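Ticket 453: snack parcel arrives with burst bags
Opened by: Tahsin Begum, Drarnville
Handled by: Nobuhle Dlamini, Dratside parcels desk
Status: open
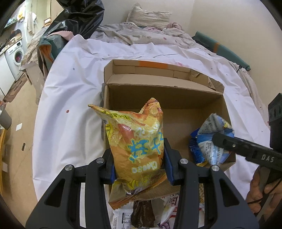
Tahsin: Second parcel this year with popped crisp bags and crumbs through everything. The February one was the same. I pack on the bed with the box open in front of me and the bags go in whole. Your help page blames "overfilling". I don't believe it.

Nobuhle: Thanks. Could you try the heavy packets at the bottom, big puffy bags last, and tape the flaps without pressing down?

Tahsin: I already put the big ones last. What does your sorting belt do to a box this light? That's my question.

Nobuhle: I've asked the Van der Merwe depot. They say the belt is within limits.

Tahsin: They would say that. Whose limits?

Nobuhle: Fair point, I've asked for the figures. Meanwhile, is there a gap under the lid once it's shut? Boxes with a gap get crushed when others are stacked on top.

Tahsin: Two fingers or so. I could fill it with a tea towel, but I doubt a tea towel stops a stack of boxes.

Nobuhle: It won't stop all of it. Please try it once, and I'll mark the parcel "top load only".

Tahsin: Fine, one more go. If the bags burst again I want the 137 rand postage back, and no more talk of overfilling.

Note added, April 2024: label issued. Depot figures still not received.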